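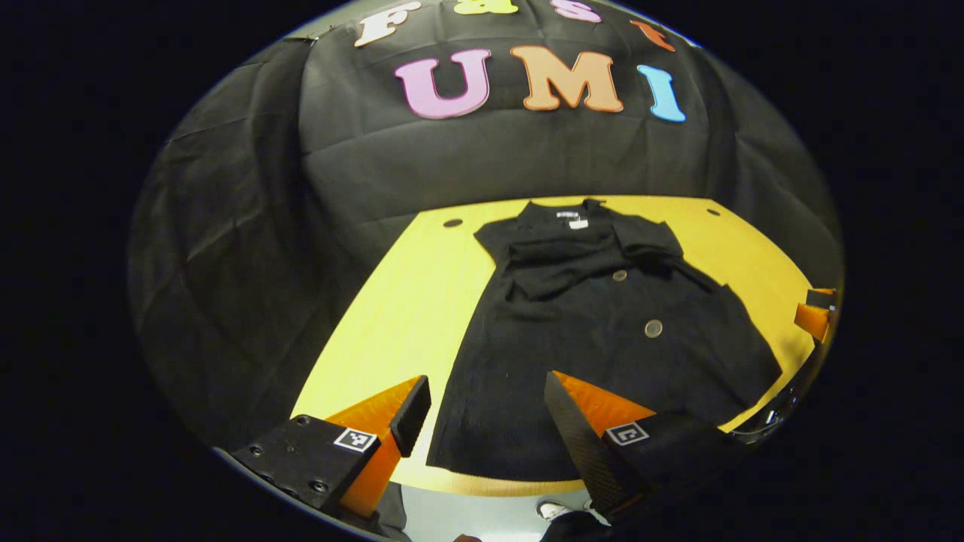 Black cloth, foam letters. More creases than I'd like.

Backdrop fabric for a market stall – what are you all using that doesn't crease?

wattleandthread
Hi all, long time reader, hardly ever post. I've got a stall at the Tatthorpe makers' market in October (my second go, the first was a bit of a shambles) and I'm trying to sort out a proper backdrop this time. Last year I had a bedsheet over a clothes airer and it looked exactly like a bedsheet over a clothes airer. I want black because my stuff is mostly pale – cream and pink and mustard knits – and it disappears against the white marquee walls.

My problem is creases. I bought four metres of plain black cotton, ironed it for the better part of an evening, folded it up, and by the time I'd hung it again it looked like an old road map. What do you use? Budget is small. I'm not paying for one of those printed stretchy display things.

doonabandit
Stretch velvet. Get it from the remnant bin. Roll it on a cardboard tube, never fold it. I've had mine for three years and it's been ironed zero times.

gumnut_gail
Second the tube! Carpet shops will give you one for nothing if you ask nicely. But I'd go ponte over velvet, velvet picks up every bit of fluff in the southern hemisphere and if you're selling knits you'll be at it with a lint roller all day.

doonabandit
Fair call on the fluff, but ponte goes grey under strong light. Mine did anyway. Velvet stays black.

selvedge_sal
I'll be the grump here. I don't think black is the go at all. I did a season at Tatthorpe with black behind me and the stall looked like a hole in the row, people walked straight past. Swapped to a sort of oatmeal linen the next year and took $568 on the first morning, which for me is a lot. Linen's meant to look rumpled so you can forget the iron altogether.

wattleandthread
Sal that's a great morning!! But my cream things on oatmeal would just vanish, wouldn't they? I'd be selling invisible beanies.

selvedge_sal
Put them on a coloured board then. Or hang them off dowel so there's a shadow behind them. I'm not telling you what to do, I'm telling you what black did for me.

pinking_shears22
I'm with the OP on black for pale colours. Whoever's next to you matters more than the cloth does. If you end up beside the candle people with their fairy lights you could hang anything up and it won't get a look in.

Has anyone tried the Wevine blockout? It's sold as curtain lining, so it's in with the curtains and not the dress fabric. Heavy, hangs dead straight, 22 a metre when I got mine.

gumnut_gail
Never heard of it but 22 a metre hurts a bit for a backdrop. What's the weight like to carry?

pinking_shears22
Heavy enough that I swear at it between the car and the site. Worth it, I reckon. Doesn't move in the wind either.

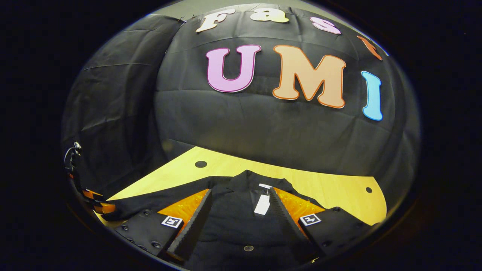

wattleandthread
Okay, next question, the sign. I don't want a printed banner because I change my mind about the name every five minutes, so I'm looking at letters I can put on and take off the cloth. Craft foam seems like the cheapest way to do it. What I like is two sizes, a little row of lowercase up top and then great big capitals under it, each one with an edge in a different colour from the middle so it stands out from a distance. I think pastels would sit nicely with the knits, too. But what do you stick them on with? I've got dressmaking pins, safety pins, and a packet of hook and loop dots that I don't trust.

doonabandit
Hook and loop works on velvet. Just saying.

kettleandbobbin
It does not work on velvet, it chews the pile. I've got bald patches to prove it. Safety pin through the back layer only: cut two of each letter, pin the back one to the cloth, glue the front one over the top. You get your coloured edge for free if you cut the back one bigger.

gumnut_gail
Oh that's clever, I'm pinching that. What glue though? Mine went all lumpy with the hot glue gun.

kettleandbobbin
Kyei craft glue, the one in the squat tub. Leave it overnight under a heavy book. Don't rush it or they curl.

selvedge_sal
Big fat letters, please. I can't read half the signs in that marquee and I've got my glasses on. Skinny script fonts should be banned.

pinking_shears22
On that we agree, Sal.

wattleandthread
You're all legends. Plan so far: cardboard tube, two metres of the Wevine to see if I like it, and a go at the double letters. Is Prarnach still doing remnants out the back, or has that finished?

gumnut_gail
Still going last time I was in. Get there before 10am, the quilters clean it out.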